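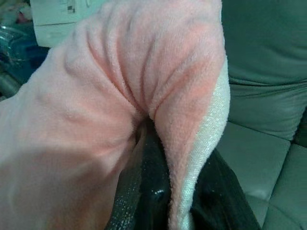
Progress report to Espinoza, second period
Soft goods handling: perception and planning software

You asked for a shorter report than the last one, with fewer charts and a plain answer to whether the money is buying anything. My answer is that it is buying some things, mostly in tooling, and that I am less sure about the part we said was the point of the project.

The proposal promised a planner that could choose where to take hold of a soft object, pick it up with two arms and put it down in a stated position, in a furnished room. We have a planner that chooses where to take hold. We have a controller that lifts. The link between the two is still a set of hand-tuned rules, and I would ask you to keep that in mind when you see the word "integrated" in the work plan, because I wrote it and I regret it.

What was run

In this period the two-arm rig made 1,574 logged attempts at picking up and placing cushions, pillows and folded blankets in the living room set-up. Of these, 578 ended with the object inside the target area and no one touching the stop button. That is a little over a third. Chiharu Mizuno thinks the figure is unfair to the planner, as many of the early runs used the old depth filter, and she has a point. I have left them in anyway. If we start choosing which runs to count, the number stops being worth sending to you.

The last report gave a much better rate. It was measured on a bare bench with one stiff cushion, and I don't think the two should be put side by side.

Perception

Stastivar, the segmentation module, is the part I would defend. It separates a soft object from upholstery behind it well enough when the colours differ. Pink on green is an easy case and I would like us to stop using it in talks. Plush fabric gives a noisy depth reading, and the edges of the mask move from one reading to the next even when nothing else does. We smooth over this, at the price of a delay.

The wrist view is a different problem. Once the fingers close, the cloth fills most of what that camera sees, and the module has very little outline left to work with. We had planned to use the pattern of folds running towards the fingers as a measure of how much material was held. Gladys Echeverri wrote a first version of this. It does well on fleece with a short nap and poorly on anything with a printed pattern, where it reads the print as folds. She wants to carry on. I have agreed to it until the end of June and no further, unless it beats simply reading the motor current, which so far it doesn't.

There is also the matter of the reverse side. Where a fabric curls over and shows a paler back, the module often labels it as a second object, and the planner then tries to avoid hitting it. Several of the stranger arm paths come from this. A patch is in testing.

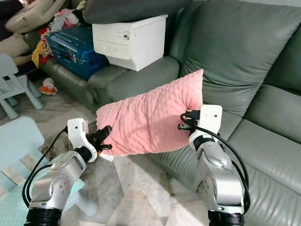 Pludov, May 7, 2020

Control with two arms

Holding a pillow level between two grippers is where most of the control effort went. The rule now in Prodamby is simple: one arm leads, the other follows, and the distance between the hands is kept slightly shorter than the pillow at rest. The filling is squeezed and the middle bows up. It looks clumsy, but a squeezed pillow sags less and the position error at the far end is smaller. A stretched one tends to slip out of the fingers on one side, and the follower arm doesn't notice until late.

What I can't tell you is whether this rule carries over to other objects. It was tuned on rectangular pillows. On blankets it makes no sense at all, and we switch it off by hand, with a line in a settings file. The proposal described a system that would work out for itself what sort of thing it was holding. We are not close to that, and I would rather say so now than in the final report.

The room itself causes trouble that the simulator never showed us. A sofa arm with a box and a cushion stacked on it is, to the collision checker, one solid block with generous margins, so the planner gives up on paths that a person would take without thinking. Shiny tiles in bright light leave holes in the floor map. Low furniture is sometimes missed from the head camera when an arm passes in front of it. We now keep the last good map for anything hidden by an arm, which helps, and which will also let us drive confidently into a chair that somebody has moved.

Tooling

The replay tool is finished and in daily use. It lines up both wrist views, the head view, the joint data and the planner's stated reason for each move. Before this, finding out why a run failed took most of a morning. It has also shown that our failure labels were poor: 100 runs picked for checking were gone through again, and a good many of those marked "grasp slip" were planner timeouts with the hand still firmly closed. The labelling guide has been rewritten. Old labels have not been corrected and I don't propose to pay for that.

The test suite stands at 1,694 cases. Please don't be impressed by this. Most are generated, and few of them would catch the faults described in this report.

Changes I am asking for

I would like to drop the folding task from the work plan and move its hours to the link between grasp choice and lift. Folding was added late, to make the proposal look fuller, and no one here has started on it.

I would also like the next review to be a live session on objects that Espinoza brings along, unseen by us beforehand. Gladys is against this. Chiharu is for it, provided we may have one trial lift per object. I would accept either version. The spending table and the list of open faults are sent separately.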